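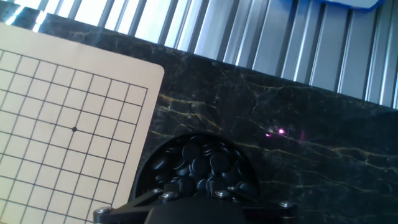 What does the Lurbridge planner do?
It turns a move like "black to D4" into a safe, smooth path for the arm, and it replans as it goes. We love Go for this because the targets are small and the grid is unforgiving. The hard part is often the pick: black stones heaped in a black bowl overlap and tip on their sides, so the planner asks perception for a short list of grasps and tries the best one first.

How does it know where the board is?
It fits lines to the printed grid, then uses the star points to settle which way round things are. You can set the board down crooked and it will cope -- that's my favourite part!

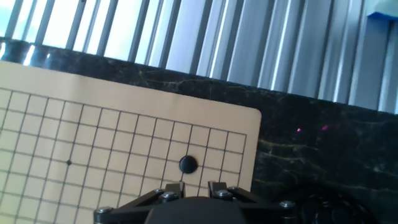
The fit refreshes 4 times a second, so a nudged board is picked up before the next move is planned.

Can I run two arms?
Yes! Each arm gets its own planner, and a shared scheduler called Baumgart hands out space above the board. If both want the same patch, one waits its turn.
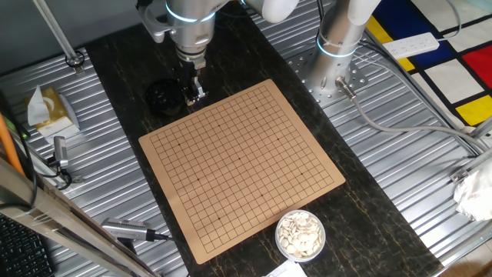
You can change who gets priority in the settings file, even while a game is running.

Is there a simulator?
There is, and it's a great place to start. Zirkville ships with 300 recorded openings and runs on a normal laptop. Questions go to Oisín Tierney on the Fimulmont mailing list.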